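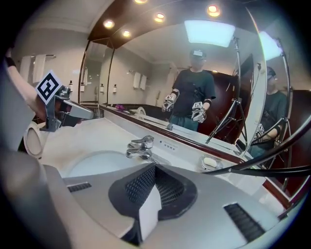
Chapter 6
Light That Bounces

Every morning, millions of people brush their teeth in front of one of the best physics experiments ever hung on a wall. A plain mirror has no moving parts and needs no power, and yet it can send a whole room back at you! By the end of this chapter you'll be able to draw exactly how it does that, using a ruler, a sharp pencil, and one rule you can learn in a minute.

Start with the rule. When a ray of light strikes a smooth surface, it leaves at the same angle at which it arrived. We measure both angles from the normal, an imaginary line standing straight up from the surface. If a ray comes in at 50 degrees, it goes out at 50 degrees, on the other side of the normal. Glass mirror, still pond, polished spoon: the rule holds for all of them (the spoon is trickier, and we'll get to it in Section 6.4).

14 shares | 3 comments

Now for a puzzle I have always loved. How tall must a mirror be for you to see yourself from head to toe? Most students guess that it has to match their height. Wafula Ogola, who tested the activities in this book with his own classes, has his students tape newspaper over a long mirror and uncover it strip by strip until they can see their shoes. Try it before you read on, and then try it again from twice as far away. Write down both results, even if they look wrong to you.

Key words for this chapter: ray, normal, angle of incidence, angle of reflection, virtual image.

6.1 Drawing Your First Ray

Place a small flat mirror upright on a sheet of white paper and trace along its back edge with your pencil.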